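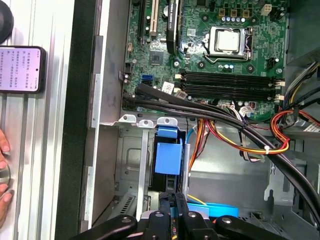

Tower on its side, gripper over the drive bay.

Print this page | E-mail this page

How do I put an error bar on a success rate when the attempts come in sessions?

Posted by Malcolm Bickerstaff, July 28, 2022

I run the bench for a small project on taking apart desktop computers with a robot arm. We are writing up one result and I have gotten stuck on something that I assume is simple for people who do statistics.

The task is in two parts. Part one is the case. The arm has to get the fingers into the drive area, find the release on the carrier and pull it. Part two is a fixture board we call the Toltelstead board, which has narrow slots, raised tabs and a square socket on it. We use the board because a computer case is different every time somebody moves a cable, and with the board we can at least repeat the same reach over and over. 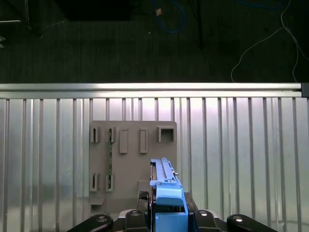
For each session we reset everything, start the policy and let it make attempts until the time is up. An attempt is logged when the fingers close and it ends when they open again. A person marks it as success or failure from the video afterward. The person marking does not know which version of the policy was running.

The totals for the version we want to report are 3172 attempts in 249 sessions, with 2494 successes. The sessions are spread over six different computer cases, and the board attempts are mixed in with the case attempts in the same sessions. That gives 78.6 percent. I put that in the draft with the ordinary formula for a proportion and got plus or minus 1.4 points at 95 percent. A co-author sent it back with the note "these are not 3172 independent attempts" and nothing else.

I see what he means in a general way. When a session starts badly it tends to stay bad. A cable gets pushed across the carrier on the first try and then the next five tries fail on the same cable. But I don't know what to do about it. Do I report one number per session and throw away the rest? Do I only count first attempts? A paper we compare against, from the Esgate lab, gives a plain percentage and no interval at all, so it is not much help.

I have the log as a spreadsheet with one row per attempt: session number, case number, task, result. I can write simple scripts. The draft has to be in by September.

Print | E-mail

Posted by grantholm_r

Your co-author is right. The formula you used treats every attempt as a separate coin flip. Yours come in groups, and attempts in the same group look alike, so you have less information than 3172 rows would suggest.

You don't have to throw anything away. The easiest fix with the log you describe is a bootstrap by session:

1. Make a list of the 249 session numbers.
2. Draw 249 session numbers from that list at random, with replacement. Some will come up more than once and some will not come up.
3. Take all the attempts from the sessions you drew, keeping repeats, and compute the success rate.
4. Do steps 2 and 3 several thousand times and save the rate each time.
5. Sort the saved rates. The values at 2.5 percent and 97.5 percent are your interval.

The mistake to watch for is resampling rows instead of sessions. If you resample rows you will get your plus or minus 1.4 back and think everything is fine.

To give you an idea of the size of the effect: you average a little under 13 attempts per session. If the correlation between attempts in the same session is 0.2, the variance goes up by a factor of a bit more than three, and the interval becomes plus or minus 2.6 points. I made up the 0.2. Yours could be higher, going by what you say about cables. The bootstrap will tell you without you having to guess it.

Two other things. First, I would not pool the case and the board. They are different tasks and the 78.6 depends on how many attempts of each kind you happened to run. Somebody who runs more board attempts will get another number with the same policy. Give two rates with two intervals. You can run the same procedure on each one — just filter by task after you draw the sessions, and the sessions stay whole.

Second, the number of attempts per session is probably not neutral. If you run until the time is up, and a failure is faster or slower than a success, then the bad sessions add more rows or fewer rows than the good ones. Report the average of the per-session rates next to the pooled rate. If the two are close, one sentence saying so is enough. If they are far apart, you need to explain why.

Print | E-mail

Posted by benchrat

Just count first attempts. That's what we did with the Dodow arm and no reviewer complained.

Print | E-mail

Posted by p.lindqvist.lab

First attempts only is a fair thing to report but it answers a different question. It tells the reader how often the policy works from a clean reset. It says nothing about recovery, and for taking things apart recovery is a large part of the job. I would put it in the table as a separate row.

I agree with the session bootstrap. What I would add is the cases. There are six of them, and if the reader wants to know how the policy would do on a seventh, then the 249 sessions don't help much. Six is too few to bootstrap over and get anything you can trust. Show the rate for each case in a small table with its number of sessions and let people see the spread. Then state in the text that the interval covers new sessions on the same six cases. We had a reviewer ask for exactly that wording on the Wikström gripper paper.

If you would like a model instead, a logistic regression with a random effect for session and a fixed effect for case and task will do it. You will have to explain it in the methods, and for a short paper the bootstrap takes less space.

Also check the marking. Have a second person mark a portion of the video and report how often the two agree. "Success" on a carrier that came halfway out is a judgment call, and if that rule is not written down it should be before the second person starts.

Posted by Malcolm Bickerstaff

Thanks. I ran it by session last night and the interval is wider than 2.6, mostly from two of the cases. The board by itself is much tighter. I will split the tasks, add the table by case and put the first attempts in their own row. The halfway-out carriers were not in the written rule, so those are being marked again.

Print this page | E-mail this page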